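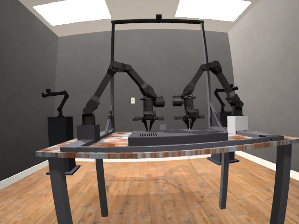 Home late, feet sore, and I still want to get this down before I sleep, or I will remember nothing but the sandwiches. The Tostetti open day was this afternoon, the one I have had on the refrigerator since September, and I am so glad I didn't talk myself out of the drive (31 miles each way, and rain for most of it).

They had put out 13 chairs in the front room and I got one near the big screen. All of the robot part was done in simulation, a whole make-believe room with a plank floor and a rusty old table and two black arms facing each other across it. I had expected noise and sparks, I suppose, like the car plants on television. Instead there was a young man with a clicker and a very quiet room full of people leaning forward. The program they use is called Trullus, and he said the name so fondly that I wondered if he had picked it himself.

I liked best the view from higher up, with the big gray panel lying flat across the front of the table and the narrow green circuit board just behind it. One of the grippers was hanging right over the board. I caught myself holding my breath, for a thing that wasn't even there!
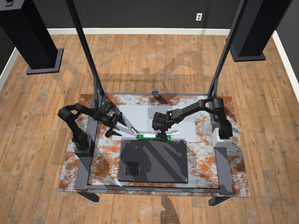 After the coffee break

The coffee was weak but there was plenty of it, and a lady from Tekwood, who make benches and cabinets, told me she had come only to see how people lay out a work table these days. We got to talking about my father's bench in the garage, which I have not thought about in years – the coffee cans of screws, the vise he would never let me touch. I nearly missed the second half.

That was the close-up part. They showed the two black fingers very large, one on either side of an upright cream-colored piece, and the presenter talked for a long while about how hard it is to teach a machine where to put its fingers. He said they had run 600 practice tries before they were happy to show it to company, and that he had personally watched 403 of them. I believed him. He had the look.

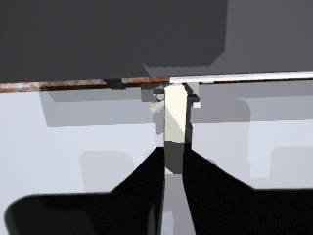
Things to remember

Send a thank-you note to Tostetti, and ask whether the spring open day will have the Lui project in it. They had a little card about Lui on the table by the door and I forgot to pick one up.

Look for Dad's vise. I think it is behind the paint, on the low shelf, though I may have given it away with the ladder.

Take a cushion next time. Those chairs were hard, and I sat through both halves without once getting up to stretch. It is past eleven now and the rain has started again, so I am going to bed.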